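Acta da reunião de março da Associação de Moradores da Rua Trirkeck

(escrita por mim, Hanna Semeniuk, porque da última vez disseram que a acta do Ilir parecia um contrato)

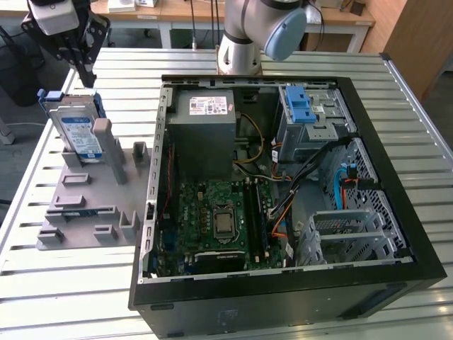 Começámos às nove menos um quarto da noite, com a sala bem composta e as janelas abertas, que o aquecimento estava outra vez no máximo e ninguém encontrou a torneira do radiador. Presidiu o Güven Karaca. Estavam também o Ilir Leka, a Lumturie Bošković, o Costel Halilović (que chegou já a meio do primeiro ponto, com um saco de laranjas para toda a gente, muito obrigada, Costel!) e mais os vizinhos que assinaram a folha. Se alguém esteve e não assinou, mande-me mensagem que eu acrescento.

A acta anterior foi lida em diagonal e aprovada. A Lumturie pediu uma correcção: onde se lia que ela era contra os bancos novos, deve ler-se que ela é contra os bancos novos debaixo da janela dela. Fica corrigido.

Ponto 1. A horta

Foi o ponto grande da noite e levou mais de metade da reunião. Para quem não tem acompanhado: a câmara cede-nos o terreno atrás da antiga padaria Kadrić, a título precário, desde que o mantenhamos limpo e sem construções fixas. O Ilir trouxe a carta e leu-a em voz alta, incluindo as partes que não interessavam a ninguém, e depois abriu em cima da mesa a planta que desenhou com o filho. O terreno tem 255 metros quadrados, mas a faixa junto ao muro apanha sombra o dia todo, e a Lumturie, que passou lá a semana inteira a espreitar (palavras dela), diz que nem musgo lá pega.

O Ilir propôs 27 talhões, todos do mesmo tamanho, com um corredor central onde passe um carrinho de mão. O Güven achou muito apertado. Disse que com talhões tão pequenos acabamos todos a regar os tomates do vizinho e a discutir por causa de abóboras, e quem já viu uma abóbora crescer sabe que ele tem razão. Eu própria preferia talhões maiores, confesso, mas temos gente em lista de espera desde o outono e custava-me estar a dizer que não às pessoas.

Votou-se. Ganhou a proposta do Ilir, com o Güven a votar contra e a pedir que ficasse escrito que votou contra. Ficou.

O sorteio dos talhões faz-se na próxima sexta-feira, no próprio terreno, às seis da tarde. Se chover, faz-se debaixo do alpendre da padaria. Quem não puder ir manda alguém tirar o papelinho por si. Trocas entre vizinhos são permitidas depois do sorteio, desde que avisem o Ilir, que vai ter a lista.

Regras que ficaram assentes:

Herbicidas não entram, nem os que dizem «natural» na embalagem.
Árvores só em vaso.
A rega é de manhã cedo ou depois das sete da tarde.
Talhão abandonado um mês inteiro sem aviso passa para o seguinte da lista.
Cães à trela. O do Costel também.

Sobre o último ponto o Costel protestou com muita dignidade e disse que o cão dele é mais educado do que metade dos presentes. Não foi a votos.

Ponto 2. A água

Aqui a conversa azedou um bocadinho, mas nada de grave. O ramal fica do lado da rua e é preciso levar água até ao fundo do terreno. A Bolledska mandou orçamento para abrir vala e enterrar tubo, e fica em 148 euros só o material, com a mão-de-obra à parte e sem dizerem quanto à parte. O Güven telefonou para lá e prometeram-lhe um valor final «em breve», o que a Lumturie traduziu para a sala de uma maneira que não vou transcrever.

A alternativa é sermos nós a cavar. O Costel fez obras a vida inteira e diz que aquilo, com quatro pessoas e terra mole, se faz numa manhã. Perguntou-se se a terra estava mole. Disse que depois da chuva da semana passada estava como manteiga. Ofereceram-se logo o Ilir, o rapaz do segundo esquerdo do número nove (desculpa, não apanhei o teu nome, diz-me!) e eu, que já me arrependi mas está dito.

A Lumturie lembrou os depósitos para água da chuva. Há 2 na garagem do cunhado dela, usados mas sem fugas, e ele quer ver-se livre deles. Ficou ela de combinar o transporte. Precisamos de alguém com carrinha! Se for preciso dar alguma coisa para o gasóleo, dá-se.

Decidido: cavamos nós, compramos o tubo na Pistby, que tem mais barato e aceita devolução do que sobrar, e agradecemos educadamente à Bolledska. O Güven trata do agradecimento, que eu não tenho jeito para telefonemas desses.

Ponto 3. O composto

A sala dividiu-se entre os que querem composteira já e os que têm medo do cheiro e dos ratos. A D. do rés-do-chão do número quatro explicou que teve uma durante anos na terra dela e que o cheiro só aparece quando as pessoas lá metem o que não devem, carne, restos de peixe, arroz com molho. Falou muito bem e acho que convenceu bastante gente. O Güven continuou a fazer cara feia mas disse que aceitava uma experiência.

Fica então uma composteira fechada, com tampa, ao fundo, na tal faixa de sombra que não serve para mais nada. Experimenta-se até ao fim do verão e depois volta-se a falar. A Lumturie faz um papel plastificado com o que se pode e não se pode pôr. Pedi-lhe que a letra fosse grande.

Discutiu-se ainda de onde vem o castanho, quer dizer, as folhas secas e o cartão, porque verde vai haver de sobra. O Ilir sugeriu pedir as folhas ao jardim da escola. Fica ele de perguntar. Cartão, cada um traz o seu, rasgado e sem fita-cola, por favor, que no ensaio do ano passado andei eu de joelhos a apanhar fita-cola da terra até ao verão.

Ponto 4. Dinheiro

Curto. A quota mantém-se igual este ano. Quem ficar com talhão paga mais uma pequena parte para a água, a acertar quando vier a primeira conta. O Costel perguntou se podia pagar em laranjas. Riu-se toda a gente menos o Ilir, que estava a fazer a soma.

As despesas com sementes em comum ficaram para a próxima. Há quem queira comprar tudo junto e há quem já tenha as suas guardadas em frascos desde o ano passado e não as largue. Eu tenho feijão-verde e salsa a mais, quem quiser venha bater-me à porta. Salsa então, levem, levem à vontade.

Ponto 5. A festa da rua

Já era tarde e isto foi um bocado a correr. A festa mantém-se, faz-se em junho, a data depende da licença. O Güven entrega o pedido na junta. Houve uma proposta para este ano haver música ao vivo, da sobrinha do Costel, que toca acordeão, e outra para não haver música nenhuma depois das onze. As duas foram aprovadas, que não se contradizem.

Mesas e toldos pedem-se outra vez ao clube. Devolvê-los limpos, desta vez! A Lumturie recordou o estado em que foi o toldo azul e fez-se um silêncio. A sardinha encomenda-se com tempo, e no ano passado éramos à volta de oitenta a jantar, por isso convém haver inscrições. Ponho a folha na porta do prédio número seis logo que haja data.

Ponto 6. Outros assuntos

O candeeiro em frente ao número onze continua apagado. O Ilir já fez a queixa e tem o comprovativo. Vai fazer outra.

A Lumturie voltou aos bancos. Aceita um, mas virado para o outro lado. O Güven vai ver se o banco se pode virar.

Perguntaram pela chave do terreno. Há uma com o Ilir e outra comigo. Vai-se fazer mais uma para ficar com o Costel, que mora mesmo ao lado e se levanta antes de toda a gente.

Apareceu um guarda-chuva verde-escuro na sala, com cabo de madeira, ficou no bengaleiro. Não é desta reunião, já lá estava.

O que ficou para fazer, para não haver desculpas:

Ilir: lista dos talhões, folhas da escola, candeeiro.
Güven: Bolledska, licença da festa, banco.
Lumturie: depósitos e papel do composto.
Costel: ferramentas para a vala e cópia da chave.
Eu: comprar o tubo, folha de inscrições e esta acta.

Acabámos passava das onze. As laranjas eram óptimas e as que sobraram estão no meu patamar, num saco, é tirar. A próxima reunião marca-se depois do sorteio, conforme a vala correr.

Hanna Semeniuk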